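How to turn on two-step login for your website dashboard

If you run your own site, your password is doing a lot of work all by itself, and it would surely love some company! Two-step login asks for a short code from your phone as well, and setting it up takes roughly 6 minutes (a bit more if you stop for coffee, as I always do).

Log in to your Studeo dashboard, open Account, then Security, and click Add a second step. Scan the square code with whichever authenticator app you like.

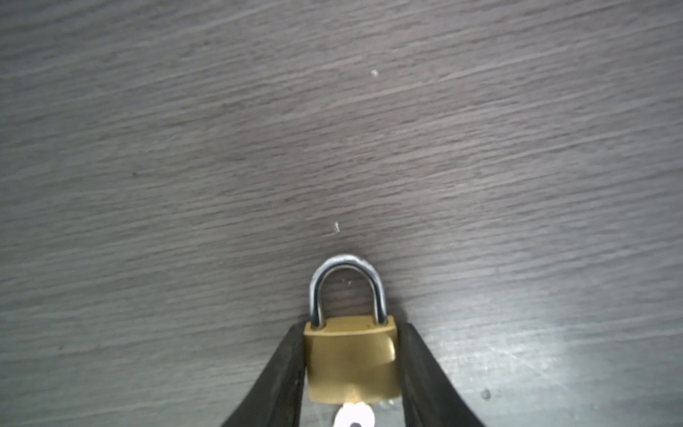 Next, type in the number your app shows and press Confirm. You'll get a list of backup codes, so please print them and tuck them in a drawer. Then log out and back in once, just to see it all working.

Related articles
Picking a password you can remember
Removing old user accounts
Backing up your site before an update

Contact us | © Skavbridge | Back to top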